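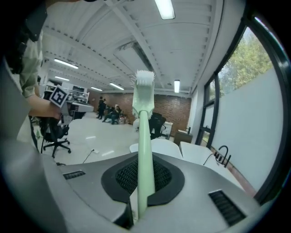
limescale_lil commented: Short bristles like that are fine on glazed tile, but I'd want something narrower for the line where the bath meets the floor. A dish brush head is too wide to get right in.

Cleaning a gloss white floor round a freestanding bath
Posted by tilesandtaps in Bathrooms, 20/09/2018

We have a freestanding bath on white gloss tiles and I can't keep the floor round it looking decent. The bath is one of the curved ones with three rounded sides and it sits straight on the tiles with no feet. A mop goes round most of it but leaves a grey line along the bottom edge. It shows up badly from the door and even worse when the sun comes in.

I've been using a dish brush with a small pot of washing-up liquid and water on the floor next to me. It does shift the line but I end up with streaks over the tiles and have to go over the whole lot again. I've also tried the Zaltia gloss floor spray, which smelled nice and made no difference to the edge.

What I would like to know:

Is a dish brush going to take the shine off the tiles over time?

Should I be using something other than washing-up liquid?

Is there a way of doing the edge without getting down on the floor? My knees are not what they were.

We have a long white curved worktop along one side as well, with a black swan-neck tap on it, and that streaks in the same way, so anything that works on both would be useful. Moving the bath is not an option. It was plumbed in last February and the fitter said to leave it alone.

3 replies

greygrout

The brush won't hurt glazed tiles as long as the bristles are plastic and you keep grit out of them. Sweep or vacuum first. It is the grit that scratches, and it collects along exactly the edge you are talking about.

The streaks are from the washing-up liquid. You are probably using far too much. I use 3 drops in a litre of warm water and that is plenty for a bathroom floor. Then:

Do a short length of the edge at a time, brushing along the line and away from the bath.
Wipe it straight away with a damp cloth that has only plain water on it.
Dry it with a second cloth.
Change the rinse water when it goes cloudy.

It is the drying that makes the difference on gloss white. If you let it dry on its own you will see every wipe mark. The same goes for your worktop — dry it along its length, following the curve.

Check whether there is a bead of sealant between the bath and the floor. If there is, the grey line might be in the sealant and no brush will shift it. You would have to cut it out and do it again. I used the white Staltard one and it has stayed clean so far, but don't scrub it hard or the edge starts to lift.
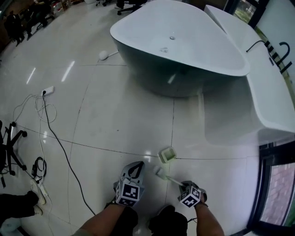
Working along the floor by the bath, with the small green pot on the tiles.

As for the knees, I put a folded towel down. A long handle is all right for the open floor but you can't press sideways with one, and sideways is what you need under that curve.

25 people found this helpful

Mopbucket1370

Steam mop. Had ours years, never looked back. Ortuño do one with a little triangle head.

greygrout

I would be careful with steam if there is sealant round the base. Fine on the tiles themselves.

soap_and_slate

I agree about using less soap. I would add a splash of white vinegar to the rinse water if you are in a hard water area, but not if the bath is stone or stone resin, and not if your grout hasn't been sealed. Ask whoever supplied it if you aren't sure. Ours came from Brurkent and the care leaflet said no vinegar and no cream cleaner at all, just soapy water and a soft cloth.

Keep one brush for the floor and don't let it go back to the kitchen. I put a ring of tape round the handle of mine.

For the narrow gap, an old toothbrush with the head bent back a bit. Hold the head over the steam from a kettle to soften it, using tongs and keeping your hand well out of the way, then press it against something hard until it sets.

tilesandtaps

Thank you all. There is sealant, I've just had a look with a torch, and most of the grey is on the outside of it and some of it is in it — so a bit of both. I'll try the two cloths and the toothbrush first and leave the cutting out until I've got a weekend free. The bath is acrylic so I think the vinegar should be all right, but I'll keep it on the floor.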